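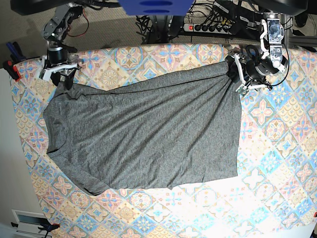
Figure 6. Both grippers closed on the top edge of the shirt.

6 Recovering from a snagged or lost grip

The Ziltura folding cell will stop by itself when a gripper pulls harder than its limit, or when the jaws report closed with no load. Either way the lamp on the Choo control box turns amber and the arms hold where they are. Work through this section before you press Resume.

CAUTION: A held arm is still under power. Keep hands and sleeves away from the jaws until step 3 is done.

6.1 Fault 131 – pull limit exceeded

This fault is nearly always caused by too much cloth in one gripper. The jaws should take a single corner. When they take a bunch, the cloth twists as the arm lifts and creases run out across the garment from the jaws. The other arm then pulls against the twist until the limit trips.

1. Do not pull the garment free by hand. Knit fabric stretches and can spring an arm back towards you.

2. On the Jenilance panel, select Arms, then Hold, and wait for the second tone.

3. Press the stop button on the control box. The arms will sink slowly, so support each one under the wrist plate if it is high above the table.

4. Open the wrist view for the gripper that faulted. Look at the cloth between the fingers. If it is squeezed into a narrow twisted strand, with folds spreading from it, the grip is bad and must be released.

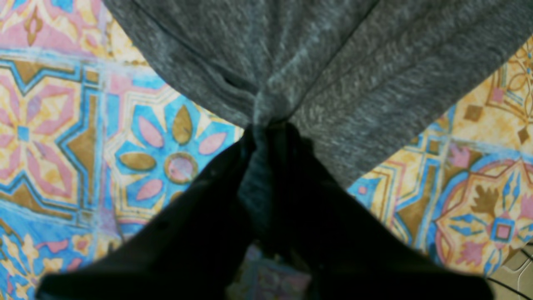
5. Release the stop button, select Jaws, then Open, one gripper at a time. Start with the gripper that faulted.

6. Lay the garment flat again, smooth out the creases and check that the tablecloth has not shifted under its clamps.

7. Press Resume. The cell begins the current fold again from the first pick.

Note: if fault 131 comes back twice on the same garment, set the pick depth down to 5 and try again. Depths above 9 are meant for towels only.

6.2 Fault 100 – jaws closed, no load

The gripper has closed but there is no cloth in it. Older versions of the software carried on with the fold after this fault, and the free arm swung out quickly at full reach. Dong-geon Won reported it from the Celska site and the speed limit was changed on March 28, 2023. Cells not updated by August of that year should be kept switched off until they are.
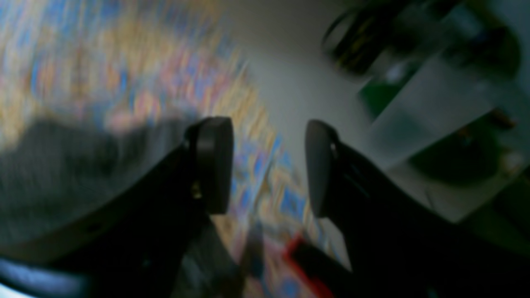 SAFETY – FREE ARM MOVEMENT

With nothing in the jaws, an arm can cross the edge of the table before it stops. Clear tools, boxes and loose cable from its reach before each run. A blurred wrist view means the arm may still be moving – wait until the picture is sharp before going near the table.

After any knock, however light, check that the screws at the finger pads are tight and that both pads line up when closed. Write the fault number in the log and tell Obadia Koech before the next shift uses the cell.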